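Kendcombe Half thread, because a few of you asked how it went and I can't fit it in one post. Settle in.

1/ Signed up in April when it was cold and I felt brave. Picked it over the Losano 10-miler because the website said "gently rolling." I would like a word with whoever wrote "gently rolling."

2/ Bib 279. Pickup was easy, in and out in the time it took my coffee to cool. Shirt is a nice dark green this year and it fits like a shirt, not a tent. Already my favorite thing about the race.

3/ Start was on Mercado Street and it was PACKED. I lined up way too far forward, got swept out with the fast people and ran my first mile like I was late for a flight. Felt amazing. You know where this is going.

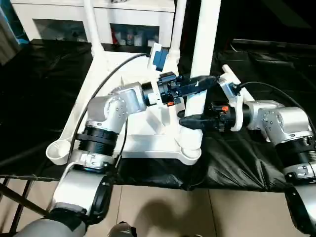 4/ Miles 2 through 5 are along the river and they're gorgeous. Shade the whole way, a guy playing accordion on the footbridge, little kids sticking their hands out for high fives. I took every single one. I regret nothing.

5/ Then you turn left and there's Nullstead Hill. I'd seen it on the map. The map is flat, so it looked fine! It goes up, bends, and goes up again. Everyone near me went very quiet. I walked the second half of it and so did the woman in the tutu who had been beating me since the start.

6/ Water stop at the top had orange slices. I ate four. A volunteer told me it was "all downhill from here" and I believed her with my whole heart — it was downhill for maybe half a mile.

7/ Mile 11 was the bad one. Calf started grabbing, sun came out, long straight road past the storage units with no crowd at all. I made a deal with myself to run to each lamppost and then decide again. There are a lot of lampposts on that road. 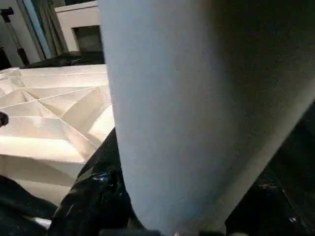
8/ Came around the corner by the library, heard the finish line music, and my legs woke up. Passed tutu lady! She passed me right back. We hugged at the end, never got her name. If you're on here, hi, you were great.

9/ No PR. Missed my goal by almost 10 minutes and I'm weirdly okay with it. Next time I start farther back, do some hill work, and bring my own gels (the ones on the course were coffee flavor, no thank you).

10/ Calf is on a bag of frozen corn as I type. Stairs are canceled until further notice. Anyone doing Losano in the fall? Tell me about the hills, and please don't say rolling.

09/06/2019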